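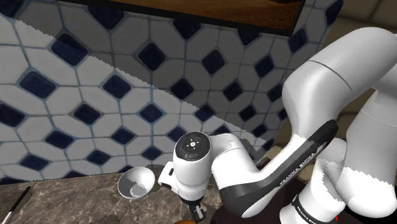

A reader going by Costa wrote to me that paying for a pretend kitchen is like paying for a driving game and calling it a license. I have used that line on other people since, and I think it is half right. The half that is wrong is worth a column.

The product is Lendisine, a subscription kitchen simulator for people who program robot arms. You get a set of rooms, a set of dishes and tools, a model of the arm, and a place to run your own control code against all of it. The basic plan is $324 a year. The plan with the extra rooms and the wrist camera view is $552. I paid for the bigger one in June with my own money and have used it most evenings for the kitchen chores I care about, which are mainly moving bowls and handling a spoon.

My opinion is that the cheaper plan is worth buying for a small shop or a serious hobbyist, and the bigger plan is not, at least at this price.

Start with what you are paying for. A real arm is expensive, needs a bolted-down bench, and takes up the room. When your code is wrong, a real arm pushes a bowl off the counter or leans on a joint until it faults. In Lendisine the same mistake costs you a reset, and a reset takes a few seconds. I ran one spoon task 442 times while I was working out the approach angle. I would not have done that on hardware, and I doubt my landlord would have let me try.

The arm model is good. The joints stop where they should, and the wrist turns the way I expect from the Franka I used at a former job. The control pad on top of the wrist and the lettering on the links are there too. That does nothing for your code, but it helps when you are looking at a view and trying to work out which way the wrist has rolled.

The look of the rooms is another matter. Shadows have stair-step edges. So do the seams where one piece of the counter stone meets the next. The company's sales page calls the rooms "true to life," and I think it should stop. If you plan to train a vision system on these views and then point it at a real counter, those jagged edges are going to be in your data. You can mix in other sources, and you should, but a buyer ought to know that before paying and not after.

Contact is where I changed my mind a couple of times. Bowls behave well. Thin things do not always. On my runs a spoon could slide in the fingers with no reason I could find, and then the next run with the same settings it would hold. The release notes dated 8/21/18 say grip on thin tools was reworked. It is better since then – I will give them that – but I still see it.

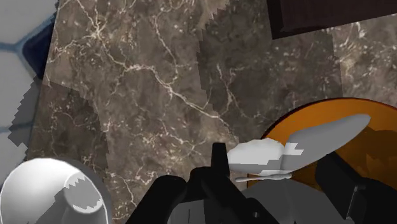

Another subscriber told me over email that the slipping is good practice, and that anyone whose code can't survive a spoon moving a little has no business near a real kitchen. I agree with the second part. The first part lets the company off too easily. Practice is useful when the trouble looks like the trouble you will meet later. A real spoon slips when it is greasy, or gripped too near the end, or when the fingers close crooked. You can learn from that. A spoon that slips for reasons inside the solver teaches your code to fear something that isn't out there.

The main competitor is Korkarance, which I tried for 10 days. It handles thin tools better and everything else worse. The setup took me two evenings, and the manual assumes you already know what the manual is going to say. If your whole job is forks and spatulas, look at it. For general work I went back.

Back to the price. The difference between the Lendisine plans is mostly the extra rooms and the wrist camera. I used the rooms a few times. A counter is a counter to my code, and changing the tile did not change my results. The wrist camera is the one thing I would miss, and I think it belongs in the basic plan. You can't judge a grasp properly from across the room. Selling the arm without that view is like selling a car and charging extra for the mirrors.

As for Costa's driving game, people who learn on one do still have to take the test. They also show up knowing where the pedals are. I took my spoon code to the shared workshop at Plorkgate after a summer of simulated runs, and it needed a slower close and a lower approach before it worked on their arm. That was one afternoon of changes. I am renewing on the basic plan.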